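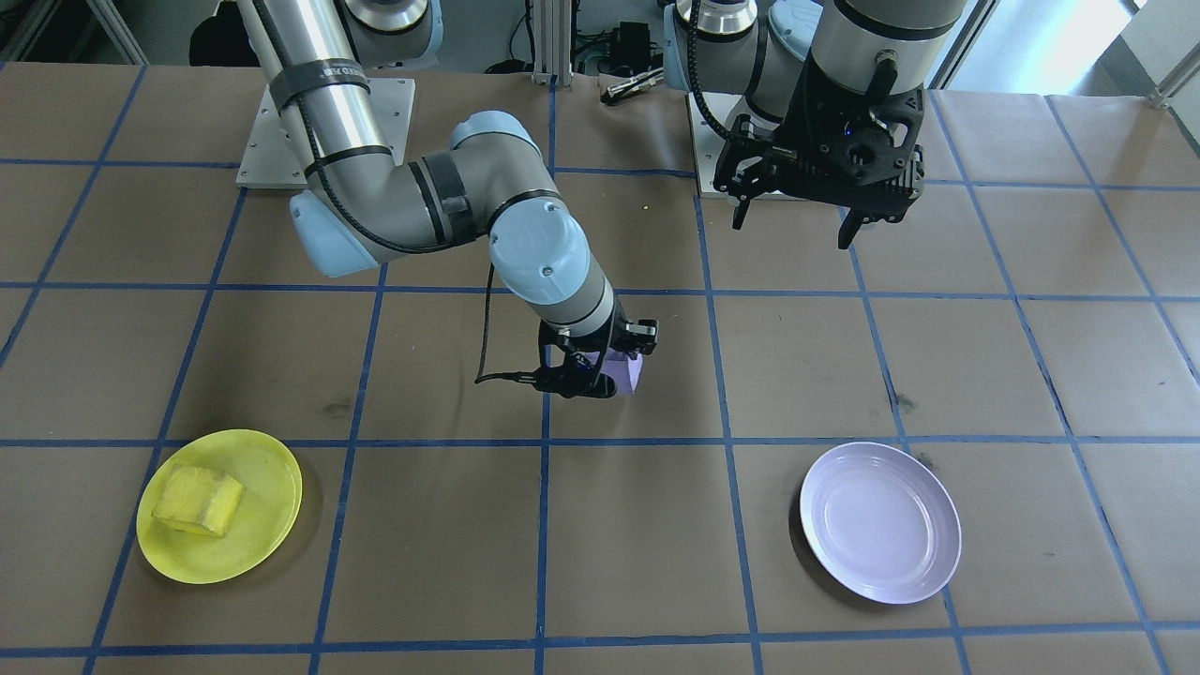 3.2 Table surface and grid

All placements were made on one large work table at the Plerberg laboratory. The table top was covered with brown kraft paper, and a grid was laid on the paper in blue tape. The paper was chosen for its matt finish and for its colour, which is far enough from those of the blocks and plates to allow an object's outline to be traced without correction. An earlier trial on bare board gave reflections along the lower edges of the plates and was abandoned.

The tape lines run in both directions and divide the surface into cells that are close to square but not identical. No attempt was made to bring the cells to a common size. Following the Punine protocol, each cell was instead measured separately along its four sides, from the inner edge of one strip to the inner edge of the next, and positions are given as fractions of the cell in which they fall. An object resting on a strip was assigned to the cell holding the larger part of its footprint. Where the footprint was shared too evenly for this to be decided by eye, both cells were recorded and the placement was marked as a boundary case.

The strips have a small but finite thickness. A block set down partly on a strip may therefore rest at a slight tilt. The effect was ignored for the plates, whose bases are wide compared with the strip, but was noted for every block.

3.3 Wear of the covering

The paper was not renewed between sessions. It picked up smudges and scuffs with use, and these remain as faint dark marks spread over several cells. Since a dark mark next to a block can be mistaken for part of its shadow, a record of the bare surface was made at the start of each session and compared with the previous one. Marks that had appeared in the interval were added to a wear map kept by S. Shahbazi. The tape was pressed down again wherever an end had lifted, and the sides of the cells concerned were remeasured.

Each session lasted 20 minutes and consisted of 30 placements. Lifting and lowering were treated as separate events. A block was regarded as placed only when its whole lower face, or its lower face and one edge in the case of a tilt, was in contact with the paper or with a plate. Positions in which a block was held clear of the surface, as in Figure 3, were excluded from the placement records, even where the block was close enough to the paper for its cell to be read with some confidence.

Figure 3. Lavender foam block held close to the paper, near a horizontal tape line. Scuff marks are visible on the covering.

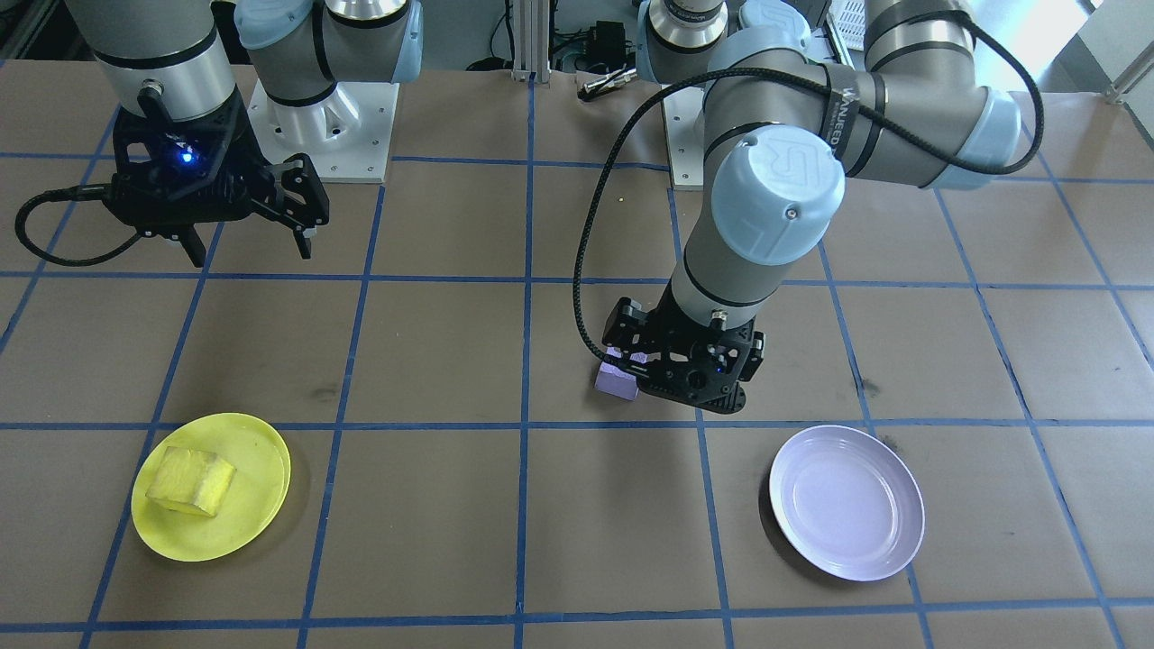
The exclusion matters most near the strips. A small sideways movement during the last part of the descent can carry a block from one cell to the next, and a cell read too early will then be wrong. In the pilot work reported by Fallahi this was the largest single source of disagreement between readers. We therefore read the cell once, after release, and did not revise it.

3.4 Blocks and plates

The blocks are of foam. Two colours are considered in this section, yellow and purple; the purple appears as a pale lavender under strong light, and the two words refer to the same stock. Foam was preferred to wood because it does not slide readily on paper and makes little noise when dropped. Its disadvantage is that the edges are not crisp. The yellow material in particular has an uneven, spongy texture, and its corners were located by extending the straight part of each side.

Two round plates served as targets, one yellow and one white with a faint lavender tint. The yellow block was assigned to the yellow plate and the purple block to the white one. The white plate is shallow and has a raised lip. A block was scored as on the plate if no part of it overhung the lip, and its offset from the plate centre was recorded by direction and distance. Central placement was not required. Figure 4 shows a part-completed layout, with the yellow block off-centre on its plate and the purple block on the paper.

Figure 4. Yellow foam cube on the yellow plate; purple foam cube on the paper near the middle of the table, below and between the two plates.
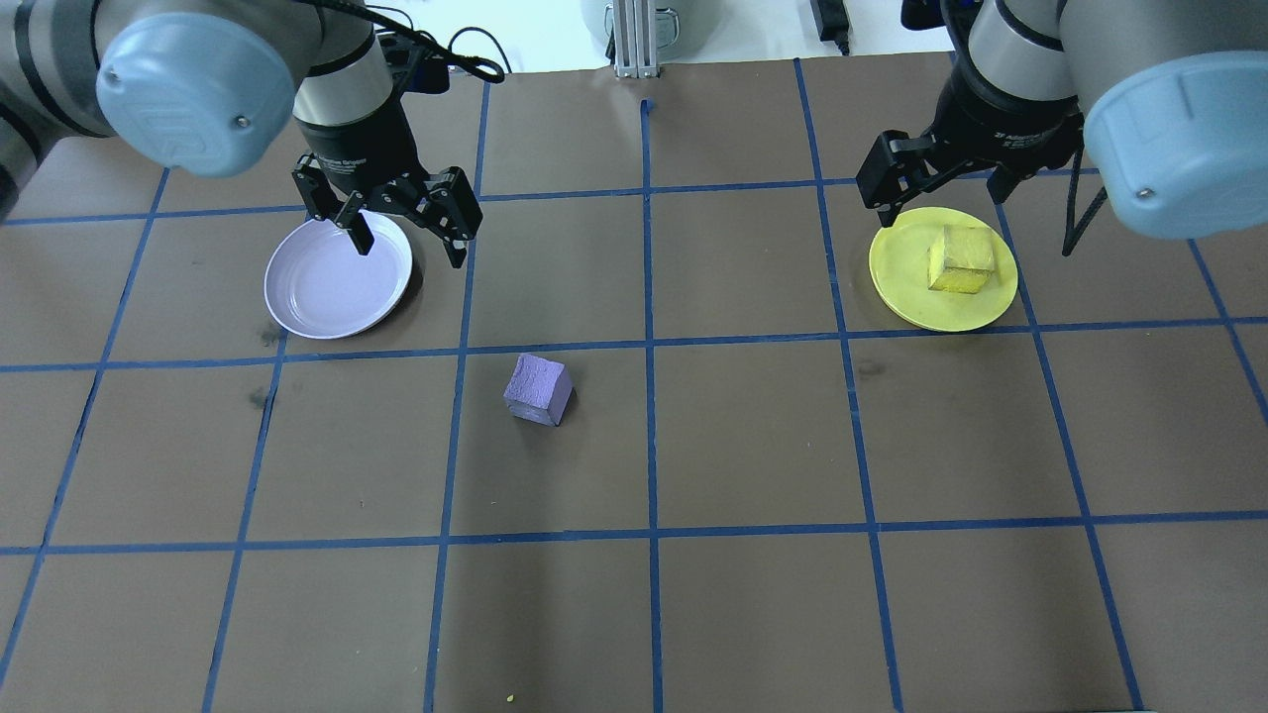 Plates were allowed to lie across cell boundaries. Confining them to single cells would have left too few distinct layouts, and the plate centre can be given in cell fractions whether or not a strip passes beneath it. Blocks lying on the paper were given an orientation as well as a position, taken as the angle between one side of the block and the nearest tape line. For blocks on plates the orientation was measured against the same line, extended where the plate covered it.

Over 2,000 placements were recorded. Boundary cases were then removed, together with those in which a new surface mark touched the outline of a block, leaving 1,307 for analysis. The removed placements were concentrated in the cells nearest the middle of the table, where the covering had worn most. Plate positions were unaffected by the second criterion. The cell measurements, wear map and list of removed placements are held with the Werard archive under the session numbers used in Section 4.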